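Review: Planden fixture kit for PC teardown cells

Posted 6 February 2018 by Babatunde Iyamu

The Planden kit is a set of printed part holders, a base plate and a setup guide for cells that take desktop computers apart or put them back together. I have run one on a two-arm cell in Leneck since August. This review covers setup and upkeep on one job, the hard drive caddy. The arms and grippers are not part of the kit.
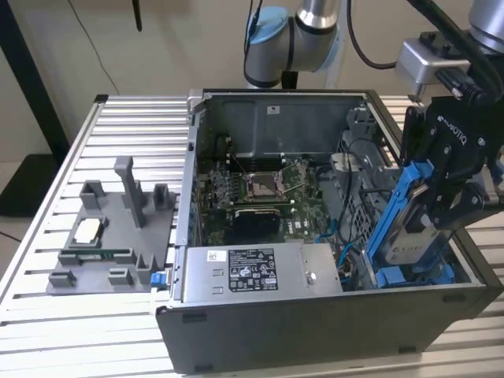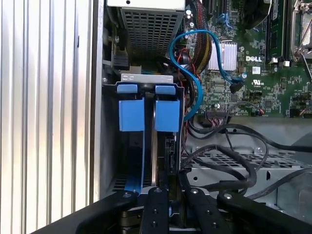 Caddy work on a tower with the black gripper, blue plastic on the part in both views.

Mounting. The base plate bolts to slotted aluminum extrusion with T-nuts. The slots in the plate are long enough to slide the whole fixture before tightening, and too long to hold position if the bolts are only snug. The guide gives no torque. I settled on 5 Nm, with a stop block clamped to the rail behind the plate. After that the plate did not move under normal use. Without the stop block it crept toward the wall over a shift, and the taught points went with it.

Locating the computer. This is the weak part of the kit. The guide assumes the case sits flat on the rails and is pushed against a hard stop by hand. Steel cases are not that consistent from unit to unit. I now touch off on two points of the chassis at the start of each unit and shift the work frame by the result. The routine takes 60 seconds. Planden should include it in the guide.

Gripper setup. Low force is the right place to start. A caddy is plastic and flexes, and a flexed caddy binds in its bay. Set the force so the part does not slip when tugged by hand, then stop. Finger alignment matters more. If the fingers are off square with the caddy, one side leads on the way out and the part jams. I check squareness with a machinist's square against the cage, arm stopped, at every finger change.

Cables. Dress the gripper cable so it has slack at the wrist through the full range of the move, and tie it at the bracket and nowhere below. Cables inside the computer are a separate problem. A loop of SATA cable next to the drive can catch on a finger during the approach. I added a waypoint so the tool comes in straight along the last stretch, and had the operator push loose cables aside before start.

Upkeep. Finger bolts get a witness mark in paint pen and a look at the start of each shift. The printed pockets wear at the lead-in edges. After 807 cycles I replaced 4 of them, all in the row closest to the arm. Spares come as print files, so cost is low, but the files are supplied as meshes with no dimensions. To change a pocket by half a millimeter you have to redraw it. Dust from used computers collects in the rail slots and under the plate. Vacuum it out before re-bolting or the plate will rock.

Wrist camera. The guide's mounting offset was wrong for our bracket. Recalibrate after any collision, including light ones. I lost most of a day to a camera that had turned slightly on its screw while every other check passed.

Verdict. The holders are sound, the plate is adequate with a stop block, and the documentation is thin. Worth buying if you have someone who can redraw parts. A shop without that should wait for the next revision.

Marisol Benavides wrote in to disagree on the stop block. She uses two dowel pins through the base plate into a drilled tie bar, and says a clamped block will shift the first time an arm leans on it. With pins, she can pull the fixture for cleaning and put it back without reteaching. She does agree about the missing torque figure, and asks whether the touch-off routine still works on a case with a bent lower flange, as hers gave two different answers on the same unit until she moved the second point up to the drive cage.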